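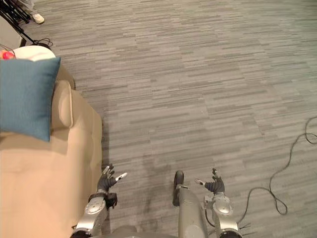

Head camera view, both hands open over the carpet.

Ticket 1931
Title: Controller reports a confirmed grasp on cloth when the hand is holding nothing
Opened by: Cremilda Dantas
Opened: 1 May 2022
Product: Nirov arm controller, with Brilside wrist cameras
Priority: Medium (raised from Low by me, lowered to Low by the form, raised again)
Status: Resolved with workaround, firmware request still open

Summary

We are comparing two controllers on the same pair of arms, with the same hands and the same wrist cameras. The old one is a Navaratnam, which is slow and has never lied to us. The new one is your Nirov, which is fast. The task is soft goods: pick a folded cloth off a flat surface, lift it, put it down somewhere else. On hard objects the Nirov is better in every way I care about. On anything with a nap, it reports GRASP CONFIRMED, raises the arm with great ceremony, and carries a handful of air to the drop point, where it lets go of the air very gently.

The Navaratnam misses cloth too. It says so, though, and tries again.

Setup

Both arms mounted, both hands on, stock finger pads. Head camera on for the record only, it isn't in the control loop. Wrist cameras are in the loop, one per arm. Nirov is on the firmware it shipped with in April. Speed limit at 50 percent for all runs, both controllers. I did not touch the force thresholds before the first comparison, so please don't start there. (You will start there.)

Steps to reproduce

Put a fluffy towel or fleece on a flat surface, with at least one fold standing up. Run the standard pick from directly overhead. Watch the grasp state in the log. On our setup it goes to CONFIRMED before the fingers have finished closing. It does this on either arm, which rules out my first theory, that the left arm has it in for me.

Event log shows code 1599 a moment before each false confirm. The manual lists 1599 as "range advisory" and offers no advice.

Comment, Nirov support

Thank you for your detailed report. False grasp confirmation is commonly caused by incorrect force thresholds. Please reset thresholds to factory values and retry. Please also confirm that cabling is secure and free of strain.

Comment, C. Dantas

Thresholds were at factory values. I reset them to factory values. They are now at factory values. No change.

Cabling: fair point, there's a long black one lying in loops on the carpet to the right of the robot, and I'd be suspicious of it too. I reseated the connectors at both ends, moved the arm through its full range while watching the link counter, and got no dropped packets. Then I ran the pick with the arm barely moving and still got a false confirm. I don't think it's the cable. I would love it to be the cable.

Comment, Nirov support

Please provide wrist camera captures from close approach and indicate whether the target fills the field of view.

Comment, C. Dantas

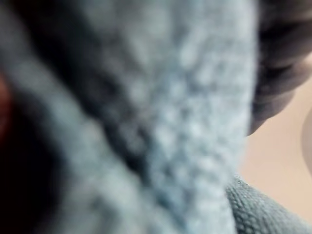 It fills nearly all of it. On a fluffy blue cloth at close range the folds take up most of the view, with a sliver of the surface behind and a second blue fabric down in the corner. You can make out the little tufts on the right-hand side of the near fold, and further left it all goes soft. As a picture of a cloth I have no complaints. As something to measure distance from, it looks like hard work. The big crease goes dark, and there's an even darker region at the left where I can't tell what is a fold and what is the underside of one.

So I went and looked at what the depth channel reports during approach. Far out, it's fine. Closer in, it gets patchy. Then there's a point where it stops changing altogether and sits on a single value until the fingers close. The value is plausible, so nothing complains except 1599, quietly, once.

My new theory: below the camera's minimum range the Nirov keeps using the last good depth reading. It believes it has arrived, decides that any drag on the fingers must be the object, and confirms. Cloth gives you drag if you so much as wave at it. A hard object gives you a proper force spike, which covers for the bad depth, and so everyone's demo with a block or a bottle works beautifully.

Would you please ask someone whether the controller holds the last valid depth? I've read the manual twice, and it spends a full page on rack mounting.

Comment, Nirov support

We have passed your question to engineering. In the meantime, please reset force thresholds to factory values.

Comment, C. Dantas

They continue to be at factory values.

While waiting I tried the obvious swap and put both controllers through the same set of picks, switching over after each one so neither got all the good cloth. Total was 53 attempts on the Nirov before I got tired of writing "air" in the notes column. I'm not going to post a success rate, as the cloth got more rumpled as the session went on and I wasn't strict about refolding it. The pattern is plain enough without one. Every false confirm had a 1599 in front of it. Not every 1599 led to a false confirm, so it's possible to get lucky.

I also tried a Bernden wrist light, on the idea that more light would help the depth in the creases. It moved the shadows to other creases.

Comment, Nirov engineering

Picked this up from the front desk. You're right, it holds the last valid depth. It's deliberate: it was put in to ride out brief dropouts from reflections. There is a timeout on the hold, but the timeout is suspended during the final approach, on the reasoning that the final approach is short. On a soft target you're probably approaching slowly and getting no hard contact to end it, so the hold never expires.

Can you try two things? Set depth_hold_final to off. Then set grasp_confirm to "lift" instead of "contact", which makes it wait until after the lift to decide whether anything is in the hand. Also, how far do you let the tool press in before closing?

Comment, C. Dantas

Thank you, that's the first reply that hasn't mentioned thresholds and I have printed it out.

On how far it presses in: further than I'd like. 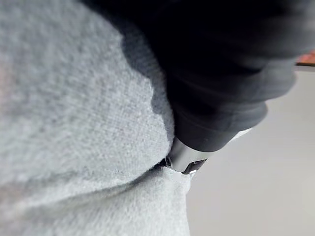 The metal part at the tip goes right into the fabric above the fold, and the gray stuff wraps around the lower end of it. From the wrist camera you can't see where the end stops and the cloth begins. Press any less and the pick skates across the top of the nap. Press more and I'm testing the tabletop. I've been setting the depth by hand for each fabric, which works, provided the fabric agrees not to move between my setting it and the arm getting there.

Ran your two changes separately and then together.

depth_hold_final off, by itself: false confirms drop a lot, but now the arm stops short whenever the depth goes, hangs there, and times out with a different code that isn't in the manual at all. It is at least an honest failure. The Navaratnam would be proud.

grasp_confirm on lift, by itself: it still closes in the wrong place, still lifts nothing, but then admits it. Then it retries from the same bad depth, with the same result, until the retry limit.

Both together, with a short blind move added at the end so it covers the last bit without expecting depth: works. I ran it on the gray fleecy piece and both blue ones, both arms, and had no false confirms. Misses, yes. Reported as misses. The cycle is slower than before, still well ahead of the Navaratnam.

The blind move isn't in your interface, so I wrote it as a user step between approach and close. I'll attach it to the ticket if the uploader ever accepts a file with an underscore in its name.

Comment, Nirov engineering

Blind move is a sensible way around it. We'll look at adding it as a setting, and at making the final approach respect the hold timeout. No firmware date yet. I've asked for the 1599 entry in the manual to say what it means, which should read something like "depth is stale, do not trust it". Uploader: rename the file with a hyphen.

Comment, C. Dantas

Renamed, attached. Settings that worked for us, for whoever finds this by searching for the code:

depth_hold_final: off
grasp_confirm: lift
force thresholds: factory
speed: leave it at half until you trust the blind move on your own fabric
user step: straight down, short, abort on hard contact

Please leave the abort on hard contact in. I tried one run without it and the table made a noise.

I'm keeping the Nirov on the arms for the rest of the comparison, with the above. Next is thin cotton, flat, no folds, and I expect to be back with a new ticket.

Status changed to: Resolved with workaround. Linked to firmware request.

Automated message

Your ticket has been resolved. If the problem returns, please first reset force thresholds to factory values.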